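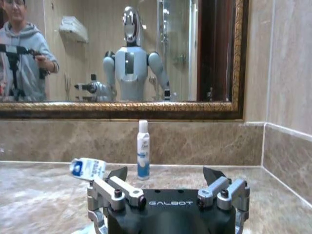 金色の額縁の鏡と、大理石の洗面カウンター。奥に立つのはDoveの白いスプレー缶。

洗面台のまわりを片づける話で、二時間もしゃべり続けることになるとは思わなかった。Hikbridgeの古い通りにある宿、Hostthorpe。客室は37室で、どの部屋の水まわりにも大理石が使われている。筆者は以前からこの宿の洗面台が大好きで、泊まるたびにあの石の上に自分の歯ブラシを置くのが楽しみだった。けれど家に帰って同じことをすると、どうしてもああはならない。ものが増え、隅に寄り、いつのまにか何が何だかわからなくなる。

そこで、この宿で長く客室の水まわりを見ている女性に会いにいった。お名前は出さない約束なので、以下では「彼女」と書かせていただく。待ち合わせは105号室の前。挨拶もそこそこに、話はもう石のことになっていた。

「まず触ってみてください、手のひらで。目で見るより先に、触ったほうが早いんです。ざらっとするところがあったら、そこに何か残っています。歯みがき粉だったり、石けんだったり。こういう模様の石って、白っぽい汚れが雲の柄にまぎれてしまうんですよ。きれいに見えて、全然きれいじゃない(笑)」

カウンターの天板はベージュにグレーの混ざった、雲のような柄の石だ。立ち上がりの壁はもう少し茶色が濃く、暗い筋が入っている。同じ大理石でも面によって顔つきがこんなに違う。筆者はこういうところを見ているだけで嬉しくなってしまうのだが、彼女に言わせると、柄の違いは掃除の段取りにも関わってくるらしい。

「天板は水滴の跡が見えにくくて、壁は見えやすい。だから壁を先に拭いて、天板は最後にします。天板から始めると、もう仕上がったような気になって、壁を忘れるんです。新しく入った人はたいていそこで一回やります。私も昔やりました。お客さまに言われて気がついて、もう顔から火が出るかと思いました」

拭くときの布は2種類、と聞いていたが、今は1種類に落ち着いたそうだ。乾いた柔らかい布を四つに折って、面を替えながら使う。水で湿らせた布も手元に置くけれど、石けん分が残っているところだけ。酢やレモンの入った洗剤は石には使わない。これは何度も念を押された。

「ご自宅で大理石の方は、本当にこれだけ覚えて帰ってください。水あかにはクエン酸、ってよく言いますよね。蛇口にはいいんですけど、石に垂れると艶が抜けます。一滴でもわかります。宿に納めてくださったPangaribuanという石屋さんに、最初の年にさんざん言われました。怖いくらいに(笑)。でもあの石屋さんのおかげで今の石があるので、足を向けて寝られません」

Pangaribuanの職人さんは、毎年5月になると様子を見にきてくれるという。縁の丸みを指でなぞって、欠けがないかを確かめていく。彼女はその日をとても楽しみにしていて、前の日はいつもより念入りに拭いてしまうのだと、少し恥ずかしそうに教えてくれた。

さて、石の話だけで一時間近く過ぎてしまった。筆者が本当に聞きたかったのは、石の上に置かれるもののことである。化粧水、くし、ひげそり、紙に包まれた石けん、口を切ったかどうかわからない小袋。あの細々したものを、どう考えればいいのか。

「背の高いものと低いものに分けるんです。それだけで半分終わります。スプレー缶とか、ボトルとか、立つものは奥。袋ものや平たいものは手前。立つものが手前にあると、手を伸ばしたときに肘や袖で倒すでしょう。倒れると転がって、洗面ボウルに落ちて、あの音がする。夜中にあれをやると、隣のお部屋まで起こします」

なるほど、と言いながら、筆者は自宅の洗面台を思い浮かべていた。いちばん手前に大きなヘアスプレーがあり、その陰に小さいものが全部隠れている。完全に逆だ!

「逆の方、とっても多いですよ。よく使うものを手前に置きたくなるんですよね、気持ちはわかります。でも背の高いものは奥にあっても見えるし、つかめるんです。頭が出ていますから。小さいものは奥に入れたら最後、見えなくなります。化粧水の試供品なんて、一年くらい平気で出てきません」

大きな鏡の前に缶を立てるときは、鏡にぴったりつけないのもコツだという。壁とのあいだに指が入るくらいの隙間を空けておく。拭くときに布が通るし、底に水がたまりにくい。スプレー缶は底の縁が金属のものだと、濡れたまま石の上に長く置いたときに輪の形のさびが移ることがあるので、彼女は持ち上げたら必ず底を拭いてから戻す。

「お客さまの持ちものは、基本的には動かしません。これは大事なところです。天板を拭くために一度持ち上げることはありますけど、戻すのは同じ場所、同じ向き。ラベルをこちらに向けたくなるんですよ、きれいだから。でもそれは私の好みであって、お客さまの置き方ではないですよね。倒れているものも、そのまま倒して戻します」

この話には感心した。宿の洗面台の美しさは、何でもかんでもまっすぐに並べることから来ていると思い込んでいたのだ。彼女の頭のなかでは、整えていい場所と、さわらない場所がはっきり分かれている。

「備えつけのものは私たちのものなので、そこは思いきり整えます。コップは伏せて、紙のカバーをかけて、タオルは輪のほうを手前に。お客さまのものには輪郭があると思ってください。その輪郭の外側を、きれいにする。石が光っていれば、上のものが多少ばらばらでも、だらしなく見えないんです。不思議ですよね。うちに帰ってぜひやってみてほしいです」

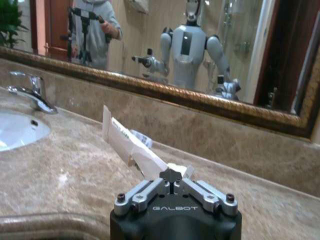

楕円の白い洗面ボウルとシングルレバーの水栓。折り目のついた白い紙もカウンターに。

話がいちばん盛り上がったのは、紙だった。開いた包み紙、折りたたんだ紙、薄い小袋。洗面台の上には、どうしてこんなに紙ものが集まるのだろう。

「紙はね、難しいんです! 捨てていいのか、まだ使うのか、見ただけではわからない。くしゃっとしていても、裏に電話番号が書いてあるかもしれない。指輪を包んでいる方もいらっしゃいます。ですから私たちは、ごみ箱に入っていない紙は捨てません。どんなに丸まっていても、です。持ち上げて、下を拭いて、戻す」

以前、薬を半分に割って紙に包んでいた方がいたそうだ。包みはほんの小さなもので、慣れない人ならごみだと思ってしまうような見た目だったという。先輩が捨てずに残しておいてくれて、お客さまからたいそう喜ばれた。それ以来、宿の手順書には「紙はさわっても開かない、開いても捨てない」と書いてある。開いてもいけないのでは、と筆者が聞くと、彼女は声を出して笑った。

「そうなんです、開いちゃだめなんですけど、もともと開きかけのものがありますから。書いた人も悩んだんだと思います。直そう直そうと言いながら、そのままになっています」

では、家ではどうしたらいいのか。自分の紙なら、捨てていいかどうかは自分で決められるはずなのに、なぜか溜まる。彼女のおすすめは、洗面台のすぐ近くにごみ箱を置くこと。あまりにも普通の答えで拍子抜けしたが、距離の話が面白かった。

「腕を伸ばして落とせるところ、です。一歩でも歩くとなると、人は石の上に置きます。私もそうです。新しい客室のシリーズを作ったときに、ごみ箱をデザインの都合で扉の横に置いたら、カウンターの上が紙だらけになったんですよ。足元に戻したら、その日からすっと減りました。お客さまは何も変わっていないのに。嬉しくて、みんなに言ってまわりました」

その新しいシリーズは、Varnanceと呼ばれている。3階にまとめて作られた部屋で、洗面まわりの図面には彼女も口を出した。カウンターの縁を丸くしてほしい、と頼んだのも彼女だという。角が立っていると布が引っかかるし、腰をぶつけると痛い。それに丸い縁は、布を手前に引いたときに、ひと拭きで裏の際まで届く。

「縁を拭くのが一日でいちばん好きな時間かもしれません。布がするっと回るんです。気持ちいいですよ。図面の段階ではよくわかっていなくて、角よりは丸のほうが、くらいの気持ちだったんですけど、できあがって最初に拭いたときに、ああ、頼んでよかったなあって」

洗面ボウルの手入れも教えてもらった。丸や楕円のボウルは、拭く方向を決めるといい。彼女は奥の壁ぎわから始めて、時計回りに一周し、最後に排水口の縁。四角いボウルと違って角に汚れがたまらないかわりに、どこまで拭いたかを見失いやすい。始点をいつも水栓の真下に決めておけば、それで迷わなくなる。

水栓は最後の最後。クロームの表面は指紋がはっきり出るので、乾いた布で包むようにして、根元から先へ引き抜く。そのあとはもう触らない。

「蛇口が光っていると、部屋に入った瞬間にわかるんです。明かりを点けた途端に、きらっと返ってくる。あれが見たくて、自分で明かりを消して、もう一回点けることもあります。誰もいないときに、ですよ(笑)。石がしっとり光って、金具がきらっと光って、鏡の金色の縁がその奥にあって。何年やっていても、きれいだなあと思います」

筆者もやらせてもらった。布を借りて、105号室の水栓を根元から引き抜き、明かりを消して、点ける。きらっと来た! 思わず二人で拍手をしてしまった。宿の仕事をしていて、百回に一回はうまくいかない日もあるのだろうと思い、そう尋ねてみると、彼女は首を横に振った。

「100回やったら、30回くらいは拭き筋が残りますよ。明かりの角度で見えたり見えなかったりするので、しゃがんで横から見るんです。立ったままだと見えません。お子さんの目の高さですね。一度、小さなお子さんに『ここ、ついてる』って指をさされて、それからずっとしゃがむようになりました」

取材の終わりに、自宅の洗面台の写真を見てもらった。画面を指で広げて、しばらく黙っている。叱られるのを覚悟していたら、彼女は手前のヘアスプレーを指して、まずこれを奥へ、と言った。次に、隅に重なっている試供品の小袋を指して、浅い皿はお持ちですか、と聞く。小袋は滑るうえに、濡れた石に張りつく。縁のある皿に入れておけば皿ごと持ち上げられるし、拭くのも一度で済む。

「高いお皿じゃなくていいんです。欠けた小皿とか、お茶托とか。うちの家では漬物のお皿を使っています。そこからあふれたら、古いほうから使うか、諦める。諦めるのも大事ですよ、私はなかなかできないんですけど」

帰りの電車で、さっそく家にある皿を思い浮かべた。豆皿が何枚か、戸棚の奥に眠っているはずだ。その夜、ヘアスプレーを奥に立て、皿に小袋を移し、石ではなく人工の天板だけれど、手のひらで全体を撫でてみた。右の隅がざらっとした。歯みがき粉だった。

Hostthorpeでは、洗面まわりの手入れを体験できる小さな会を3月29日に開く。場所はVarnanceの客室で、布は宿のものを貸してもらえる。石の拭き方のほか、ボウルと水栓の仕上げまでひととおり教わることができるそうだ。動きやすい服装で、しゃがめる格好でどうぞ、とのこと。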